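3.2 Shuttle use and the evening meal at small ski areas

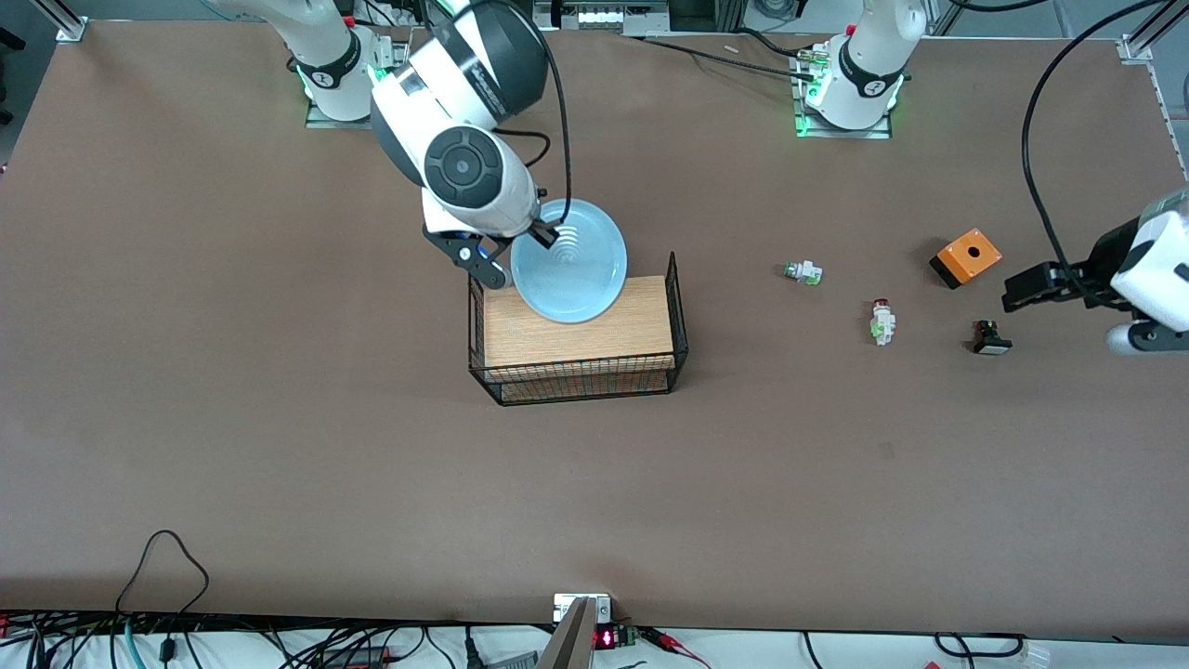
Figure 2. Tabletop workspace with two robot arms; a gripper holds a light blue bowl above a black wire-mesh basket.

The second part of our study looks at visitors who come to a small ski area in the evening, when the lifts are already closed, in order to eat a meal on the mountain. Earlier work on winter tourism has mostly counted skiers and lift tickets. The evening guest has received less attention, although for a small operator this guest can be important in the weeks when the snow is poor.

We chose two ski areas, Ulalus and Zulano. Both are reached by one narrow road from the nearest town, and both offer a free shuttle on dinner evenings. At Ulalus the shuttle leaves from the town centre at 5 pm and it has 34 seats. At Zulano the guests must book the shuttle together with the meal, and the driver keeps a paper list. The dinners at Zulano are cooked by Ngô, a family restaurant in the valley, which moves part of its kitchen staff up the hill for the season.

The questionnaire was given to guests on nine evenings, beginning in November. It was handed out after the main course, as in our first trial many people had left their forms under the plates when they received them with dessert. We collected 459 forms which were complete enough to use. Of these, 200 came from Ulalus and the others from Zulano. Children did not fill in a form, but the adults were asked if they travelled with children.

Three questions concerned the trip to the mountain. Guests were asked how they had arrived, whether they would have come without the shuttle, and whether they had also skied on the same day. A further question asked which part of the evening they would describe first to a neighbour. This last question was left open, and the answers were sorted by two readers using the Greltico coding sheet. When the readers did not agree, the answer was placed in the group "other".

It should be noted that the two areas are not equal in their offer. Ulalus has live music and a short torchlight walk to the lodge, while at Zulano the guests sit at long shared tables and the meal takes most of the evening. For this reason we report the results for each area separately, and we do not make a combined score. The answers about the shuttle are treated in Section 3.3.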